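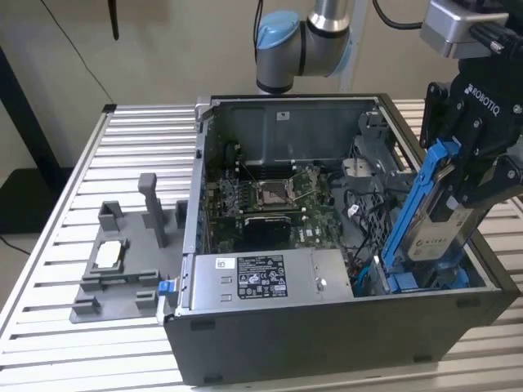 4. Cell Layout and Drive Handling

4.1 Bench and fixture

The cell was assembled in a shared workshop and had to be usable by other members when the arms were parked. This ruled out a guarded enclosure and a permanent floor fixing. The bench top is built from parallel aluminium extrusion, so that anything placed on it can be clamped to the slots and removed again without drilling. The computer case is laid on its side with the side panel off and the open face upward. In this attitude all of the parts of interest can be approached from above, and gravity helps to keep a part seated once it has been released.

The fixture plate stands to the left of the case. It was 3D-printed in grey filament over two nights and went through several versions. The first, designed by Lashari, held each part in a close-fitting pocket with straight walls. Parts went in well enough but tended to jam when lifted at a slight angle. Later versions use raised blocks and short corner walls with a small lead-in at the top, which allow a part to settle the last millimetre under its own weight. The positions of the pockets are stored relative to the plate and not to the bench, so the plate can be taken away for repair and only one taught point has to be checked on its return.

Motion is planned in Tolten, a small program written for the workshop by Zakaria. It holds a list of named poses and the straight-line moves between them. Force limits are set for each move in a separate file. Brernon, the logging tool used in an earlier build (Malik), was kept without changes.

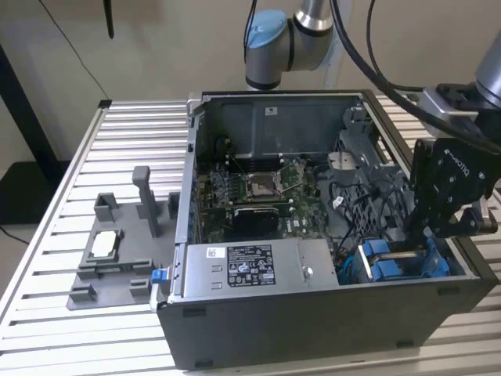
Figure 3. The cell with the case open on the bench and the fixture plate to its left.

4.2 Removing and replacing a drive

The drives in this type of case sit in blue plastic carriers, which slide into bays at the front of the chassis. A person removes one by squeezing the sides of the carrier and pulling. The same movement is awkward for a two-finger gripper: the squeeze has to be firm enough to free the clips, yet the sides of the carrier bend inward under load and the grip then loosens. We dealt with this by closing in two steps. The fingers first close to a fixed width at low force, and the arm then makes a short pull along the bay. Only when the carrier has begun to move are the fingers closed further.

Insertion proved harder than removal. With the carrier held level, small errors in height left its front edge resting on the lip of the bay. With the carrier tilted, the leading edge could be placed inside the opening first and the rest brought down after it. All later trials used the tilted approach. The angle was found by hand, by guiding the arm until the carrier went in cleanly and saving the pose, and it was not tuned further.

Loose cabling between the main board and the drive cage was the other main source of trouble. A cable lying across the bay cannot be felt by the arm until the carrier is already pressing on it. We considered tying the bundle back, but decided against it, as a case arriving for repair would not have been prepared in this way. Instead the insertion move stops at a low force and backs off, and the operator is asked to look.

In August the full sequence was run 357 times. Of these runs, 39 ended in a stop on force during insertion and 26 in a lost grip during removal. The remaining stops were caused by errors in our own pose list - mostly a missing clearance move above the drive cage - and were corrected as they were found. The finger pads were changed once, after run 43, when the original rubber had begun to peel at one corner. Runs before and after the change are not separated in the totals.

4.3 Questions raised by workshop members

Members who shared the room with the cell left written questions in the build log, which is kept under the name Garnum. The one asked most often is given with our reply.
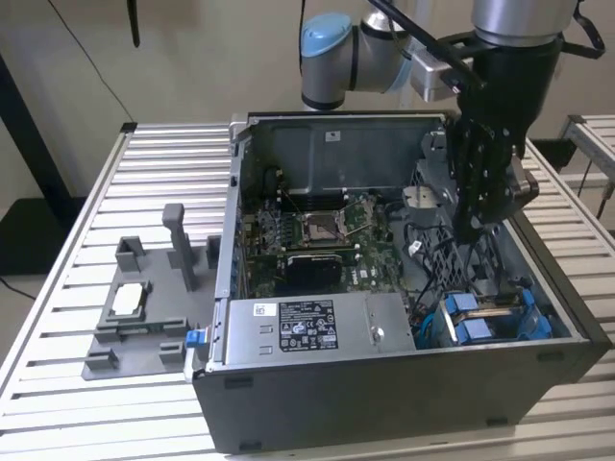

Could the same job be done without a force limit, if the positions were accurate enough?

In principle it could, but the cases are not all alike and a carrier may sit slightly differently each time it is pushed home. A position-only move would need tighter tolerances than pressed steel and moulded plastic can offer. The force limit is also what stops the arm when a cable is in the way.

4.4 Limits of the build

The taught poses apply to one model of case. Moving to another means teaching every pose above the chassis again, although those above the fixture plate can be kept. The bench also flexes slightly when someone leans on it, and we have not measured by how much. Runs were stopped by hand whenever the neighbouring bench was in use for hammering or sawing. The pose list and the fixture drawings are kept with the build log, together with the earlier versions of the plate.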